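Rincones de la casa: la galería del lavadero

Cuando empecé con esta galería pensaba subir apenas cuatro o cinco fotos del arreglo del lavadero, pero una cosa llevó a la otra, los lectores de Tipoki fueron pidiendo más rincones y aquí seguimos, ya con 87 imágenes publicadas entre todas las páginas. Muchas gracias a quienes escriben, en especial a Elvira Mosquera, que me manda unos correos larguísimos sobre cómo dobla las sábanas bajeras (¡y que por fin me convenció de probarlo!).

En esta página me quedo con la ropa y con el momento de llevarla de un lado a otro, que es el que más me gusta y también el que más se descuida en casa. Todos compramos detergente con mucho cuidado y luego amontonamos las prendas en cualquier bolsa. A mí me costó años entender que un buen cesto, con un sitio fijo donde apoyarlo, cambia bastante la mañana.

Cesto blanco sobre banqueta

El cesto es de plástico blanco, rectangular, con las esquinas redondeadas y un borde ancho y liso que se agradece al cogerlo. Dentro, una prenda negra y otra verde azulado, hechas un ovillo las dos – ya habrá tiempo de doblar.

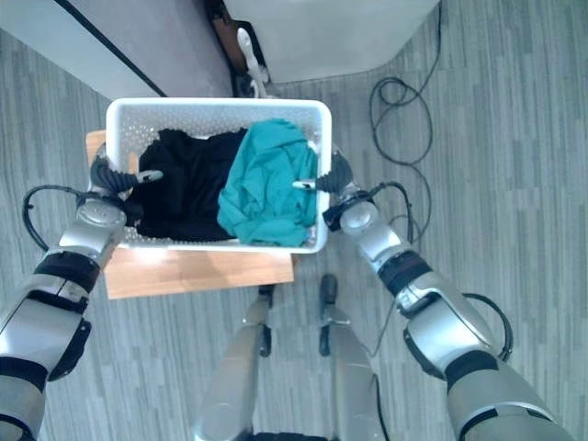 Por qué me gusta la banqueta

Tener el cesto en alto ahorra muchas agachadas, y mi espalda lo nota desde el primer día. Esta banqueta tiene el asiento de un color miel muy cálido, con la veta a la vista, y patas metálicas que le quitan seriedad. Aldo Morelli me preguntó en agosto si no sería mejor una mesita con ruedas, y puede que para un lavadero grande tenga razón, pero en un pasillo estrecho yo prefiero algo que se quede quieto y que después sirva para sentarse a coser un botón.

Los agujeritos

En las paredes caladas del cesto me fijo siempre antes de comprar. Dejan pasar el aire y además se ve enseguida si queda algún calcetín en el fondo. Para limpiarlas uso un cepillo de dientes viejo y agua con jabón, sin más misterio.

Colores oscuros juntos

El negro y el verde azulado los lavo en la misma tanda, en frío y del revés. Yesenia Ñahui añade un chorrito de vinagre blanco en el aclarado; yo todavía no me he animado, aunque lo tengo apuntado. Si alguien lo hace desde hace tiempo, que me cuente en los comentarios cómo le va – los leo todos, normalmente a la hora del café.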